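Search this guide Type a word and press Enter

Section 2: Painting the ceiling

OK, you've cleared the room, you've got your drop cloths down, and you're standing there looking up. Good! I love this part. I wrote this section after doing the back room at my own place in August with a can of Gronard ceiling paint in a grayish green, and I've since done the hallway the same way, so what follows is what works for me and my stiff neck.

Before you start you'll want the roller frame, a nine-inch sleeve with a medium nap, the extension pole, an angled brush, a tray, and a lamp you can move. I use the Clollus pole that twists to lock. Any pole is fine as long as it doesn't slip when you push.

1. Wipe the whole ceiling with a barely damp sponge mop. Cobwebs and kitchen grease both show up as little crawly bits under the roller.

2. Turn off the power to the light fixture at the breaker. Then drop the fixture cover and bag it.

CAUTION: Switch it off at the breaker, please, and test it with a tester before you touch anything. The wall switch alone isn't good enough.

3. Fill the cracks with Pešek filler (the fine one, in the tub), let it dry all the way through, and sand it flush. If the patch feels cool to your hand, it's still damp, so go have lunch.

4. Spot-prime the patches and any water stains. Stains need the stain-blocking kind or they come right back through the paint, and you'll be so mad.

NOTE: If your house is old (mine has 1868 carved over the front door), get the old paint checked for lead before you sand even one inch of it. Flaky, chalky old ceilings may also have whitewash under there, and regular paint won't hold on to it.

5. Cut in around the edges with the angled brush, a strip as wide as your hand. Do one side of the room, roll that side, then cut in the next. I used to cut in the whole room first and got a picture frame all the way around.

6. Load the roller, roll off the extra on the ramp of the tray, and start in the corner nearest the window. Work in bands across the short side of the room, and overlap each band while the last one is still wet.

7. Finish each band with light strokes all in the same direction. Don't press! If you hear the roller hiss and spit, you're going too fast.

Now the color. Ceilings play tricks on you, and a green or gray one plays more of them than white does. The same paint can look minty at one end and like old army canvas at the other.
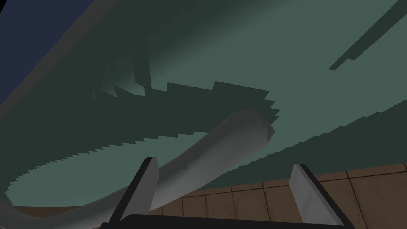
Fig. 2. A flat green surface overhead, lighter at upper right and darker toward the center and left.

So don't judge your coverage by color alone. Set your lamp on the floor near a wall and let the light rake across the ceiling, then walk to the other side and look back. Missed spots look dull or thin from there, and roller ridges throw tiny lines. Do it again from the opposite wall before you decide anything.

8. Wait for the first coat to dry. I set a timer for 60 minutes and then check a corner with one finger, but go by the time on your can, and give it longer in muggy weather.

9. Roll the second coat at a right angle to the first. My room is roughly 444 square feet (it used to be two rooms), and I was finished well before supper, with breaks for my neck.

10. Pull the tape while the last coat is a tiny bit soft, slowly, back on itself.

CAUTION: Keep both feet on the floor if the pole will reach. If you need a ladder for the edges, climb down and move it every time. Leaning out for one more foot of ceiling is how people get hurt.

If you see lap marks the next morning, leave them alone until the paint has dried completely, then roll one more thin coat over the entire ceiling. Dabbing at them just makes spots. For a glossy streak, the Arkuvell fine sanding pad and a very light hand will usually take it down before you recoat.

Wash the sleeve in lukewarm water until it runs clear and stand it on end to dry. Section 3 is walls.

Comments (3)

paintyhands: I did step 5 the wrong way for years and always got that border! Doing one side at a time this weekend.

mudroom_b: Does the lamp trick work with a headlamp? Mine is the only light I've got in there.

Reply from the author: Kind of! Take it off your head and hold it low, close to the wall. You want the light skimming along the ceiling.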